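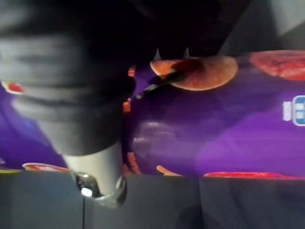
Photo: Weltura / Mudaliar Vending Supplies

Section 8. Loading the snack trays

Power off first. Key to the left, wait for the display to go blank, then open the door. Don't load with the motor live.

1. Pull the tray towards you til it stops. Lift slightly, pull again. It'll tilt down on its own.

2. Check the coil size against the pack. Wide bags need the wide coil. Narrow coil + wide bag = jam.

3. One pack per gap, upright, front facing the glass. Oldest dates to the front.

4. Don't squash them in. If you have to push, wrong coil. See step 2.

5. Slide tray back, listen for the click. No click, no vend.

Note: max load is 200 packs across all trays. Less if you're stocking bottles on the bottom shelf.

CAUTION: keep fingers clear of the coil ends. Sharp on the older Wernon trays.

Setting prices

1. Power back on. Door stays open.

2. Hold the service button until PRICE shows.

3. Key in tray number, then price, then OK. Repeat for each tray.

4. Close door. Display should go back to the welcom message.

Test vend one pack from every tray you touched. Coins come back if you're still in service mode.

Error 33: tray not seated. Go back to step 5 of loading.

Sales counter can't be reset from the keypad, so write the figure down before you start (e.g. 3,772). Zinuvico card readers keep their own count, see Section 9.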